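Electricity and laundry in the new year

30 Dec 2023
By the Rirell House office

The new electricity plan with Drunero starts with the next billing period. Each room still gets 200 units a month as part of the rent. Anything over that is charged to the room at the rate on your bill. In October the highest room reading in the building was 267 units, and nearly all of the extra came from air conditioning left on during the day.

If you share a room, the extra is split evenly unless you all sign a different arrangement at the office. Please settle this among yourselves before the bill comes. We can't work out afterward who was home and who wasn't.
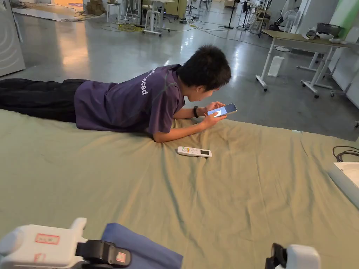 Air conditioning

Set the timer before you go to sleep. Most people find the room stays cool enough until morning once it has been brought down. Keep windows and the balcony door closed while the unit is on, and wash the filter once a month in plain water. Let it dry in the shade before you put it back.

Remotes belong to the room and stay there when you move out. A replacement has to be ordered through Hirkance, and the cost comes out of the deposit. Try fresh batteries first. 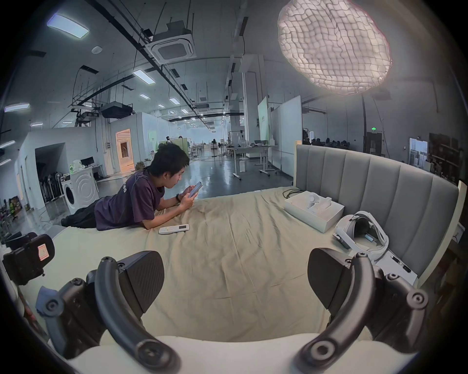
Hirkance will service the units on the upper floors in the second half of the month. A notice goes up on each landing the day before. Someone from the office will be with the technician, so you don't need to stay home, but please move anything stored under the unit. If yours is dripping or making a grinding noise, put it in the repair book now and it will be moved up the list.

The corridor lights go off at 7 each morning. The stair lights stay on.

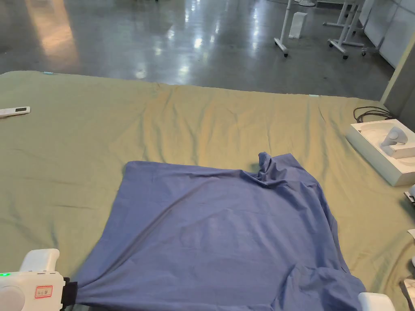 Laundry

The Arumugam laundry van will keep coming through the holidays. Bags left at the front desk before noon come back in 3 days. Write your room number on the bag and on the slip. Sheets and clothes go in separate bags because they are priced differently, and mixed bags are sent back unwashed.

Dark clothes should be washed on their own the first few times. The office can't take claims for color that has run. Anything unclaimed at the desk is kept until the end of the following month and then given away.
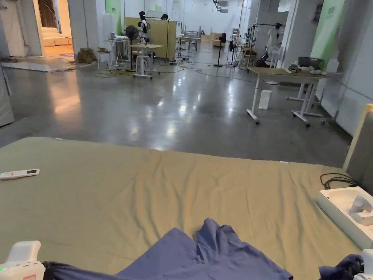

2 min read

Meter readings are taken on the last working day of each month and posted by the mailboxes. If a reading looks wrong, bring us a photo of the meter with the number showing and we will check it against the sheet. Corrections go on the next bill.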